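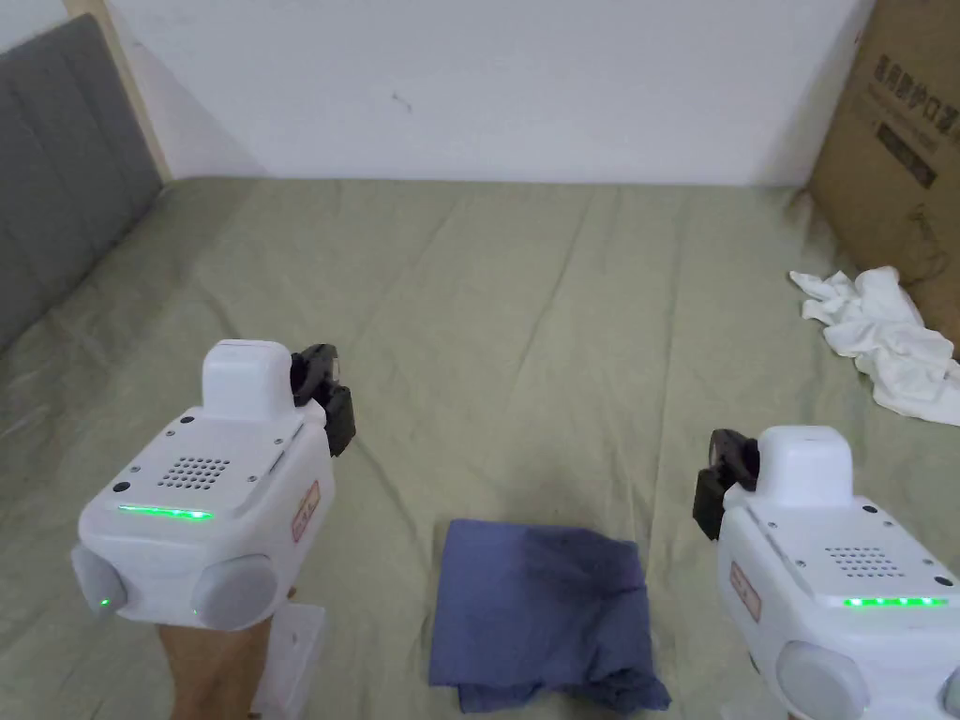 Furnau hand-held gripper pair, two-handed set for demonstration recording. The set is meant for buyers who are costing household handling work: laundry, bedding, towels, kitchen textiles. Each order is made up as a left unit and a right unit, and the two are not interchangeable. The black fingers are mounted on the inward side of each housing, so that with both units held level over a folded cloth on a bed they point towards each other and down at the work. Allow for this when ordering spares. A left-hand finger set will not fit a right-hand housing.

Availability
In stock at Standent. Orders of up to 5 pairs ship from the shelf. Larger orders are built to schedule, and the next build slot is September.

What is supplied
Two units, left and right
Two charging leads
One carry case with cut foam
Printed set-up sheet

Not supplied: storage cards, wrist straps, host computer, calibration board. The Waner calibration board fits and is listed separately under accessories.

Weight and handling
Each unit weighs 600 g with fingers fitted. Operators new to the set usually manage a shorter shift in the first week, and a plan that assumes full output from the first morning will come out wrong. We suggest costing the first week at half rate.

Running time
One charge gives roughly 149 minutes of recording. Charging from flat takes longer than a lunch break, so a site working through the day needs a second pair for each operator, or a planned gap in the afternoon. Most customers find the second pair cheaper than the gap once wages are included.

Planning a site
For bedding and laundry work, budget for the following in addition to the units:
A bed or table that can be reached from at least two sides
A stock of cloths, towels and sheets in several colours and weights
Even lighting, without a bright window behind the work
Shelving for items waiting to be used
Data storage, priced per hour recorded

Cloth stock is the line most often left out. Pillowcases and small squares wear slowly. Towels shed lint, which collects at the finger joints, and the joints should be brushed out at the end of each day. Keep a soft brush with every pair.

Spares
Finger set, left or right: sold singly
Bumper caps: pack of four
Charging lead
Case foam

Finger sets are the only part we advise holding on site from the start. One left and one right for every two pairs in use is enough for a normal quarter. Bumper caps take knocks when units are put down on hard surfaces. They push on and need no tools.

Hire or buy
The hire rate includes servicing and replacement of worn fingers. Hire becomes dearer than purchase after 46 working days. Projects shorter than that, or with an uncertain end date, should hire. Hired pairs can be bought part way through the term, less half the hire already paid.

Compatibility
Recordings open in Mendoza Desk without conversion. Other software requires the export tool, free with any order. Please state which you use when asking for a quotation.

Returns
Unused pairs in original packing are accepted for full credit. Opened cases carry a restocking charge. Finger sets cannot be returned once fitted.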